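Chapter 7
What a Success Rate Leaves Out

Before you read
Write down what you would want to know if someone told you that a two-armed robot can empty a bin 81 percent of the time. Keep your list. You will need it again for the exercises in Section 7.4.

7.1 A number with a story attached

In June, a group led by Izzati Rahman at the Halim lab released a short report on a method called Vorik. The method teaches a pair of robot arms to pick items out of a bin by learning from human demonstrations. A person guides the arms through the job many times, the motions and the camera pictures are stored, and a model is trained to produce the same kind of motion when it is shown a new picture. The report's first page gave its main result in large type: 400 demonstrations, 300 test trials, 81 percent success.

Most readers stopped there. The number was repeated in talks, in a trade newsletter, and in at least one grant proposal that one of your authors was asked to review. By the time it reached the proposal it had lost the words "test trials" and gained the word "reliable."

This chapter is about reading such a number slowly. We have nothing against Vorik. It is a decent piece of work, better documented than most, and that is why we can use it here. A worse report would have given us less to argue with.

Start with the word "success." In the Vorik report a trial was a success if the target item left the bin and was let go on the table within the time limit. That sounds fine until you ask what else could happen in a trial that met the rule. The arms could knock into each other. They could drag the bin sideways. They could pull out two items at once and drop the second. All of these would count as successes, and the report does not tell us how often any of them took place. Wahyudi Purba, who wrote a reply to the report, asked the group for the trial videos and scored them again under a stricter rule. We will get to his scores in Section 7.3. For now, notice only that the rule was picked by the same people who built the system, and that it was picked after the first round of tests.

Then there is the word "trial." Who set up the bin before each one? The report says the items were "placed randomly." A person who has watched a robot fail all morning does not place things randomly, whatever they believe they are doing. They leave a little more space around the handle. They turn the box so its flat side faces up. Nothing dishonest is going on, and it still moves the number. The usual fix is a printed list of positions made before testing begins, followed by someone who has no stake in the outcome. Vorik had no such list.

7.2 What the camera knows

A learned method can only react to what its sensors give it. This is easy to say and easy to forget, and the best way to remember it is to look at a camera view and ask what a decision could be based on. 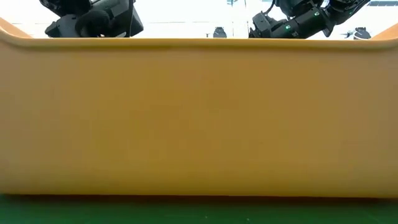
Figure 7.1. Side view of a bin with two robot arms reaching in from above. The front wall hides the floor of the bin and anything that may be in it.

Suppose the view in Figure 7.1 were the only one a model received. It would have a good look at the upper parts of both arms and at the wall of the bin. It would have no look at all at what lies behind that wall. If the model still did well, you should want to know how. It might be using the positions of the arm joints. It might have learned a sweeping motion that catches something most of the time, wherever the items happen to be. The second possibility is a serious one, and a success rate alone cannot rule it out.

The Vorik system used 3 cameras, and the report credits all of them. But the group never ran the test with one camera covered, then another, then the third. This kind of test is called an ablation. You remove a part and see what you lose. If you lose nothing, the part was not doing the work you gave it credit for.

Yanti Govindasamy ran the missing ablation at Brumthorpe, using the released model and a matching pair of arms. Her setup was not identical - her lights were brighter and her table was a different height - so her results should be handled with the same care as anyone's. Still, covering the side camera changed very little. She drew the modest conclusion that the side camera was not needed for the items she tried. Others drew a bolder one, that the model was blind to the side view altogether. Her data do not support that. Think about why before you read on.

A second point about cameras concerns light. A bright background can wash out the detail behind the arms, and the same room can look quite different to a camera at noon and at dusk. If all the demonstrations were recorded in one kind of light and all the tests were run in the same light, the success rate tells you about that light. The Vorik report does not mention lighting anywhere. We wrote to ask, and were told on 10/18/23 that the blinds had been "mostly down."

Key terms in this section

Ablation: a test in which one part of a system is removed or blocked to measure what it adds.

Occlusion: the hiding of one object by another from a given point of view.

Scoring rule: the written condition that decides whether a trial counts as a success.

Held-out condition: a setting, such as a new item or a new light level, kept out of training so that it can be used for testing.

A note on fairness

Teguh Jugah, who read this chapter in draft, objected that we ask more of Vorik than its authors ever claimed. He has a point. The report says in its last paragraph that the results "may not carry over to other bins." We would answer that a warning in the last paragraph does little for a number on the first page, and that the authors chose where to put each of them. Jugah was not persuaded, and his full comment is printed at the end of Section 7.3 so you can judge it for yourself.

The next section compares Vorik with Flilon, an older method with no learning in it. Flilon's authors reported a lower success rate under a much stricter scoring rule. Before turning the page, decide which of the two you would rather have picking parts in your own shop, and write down what you would need to measure to be sure.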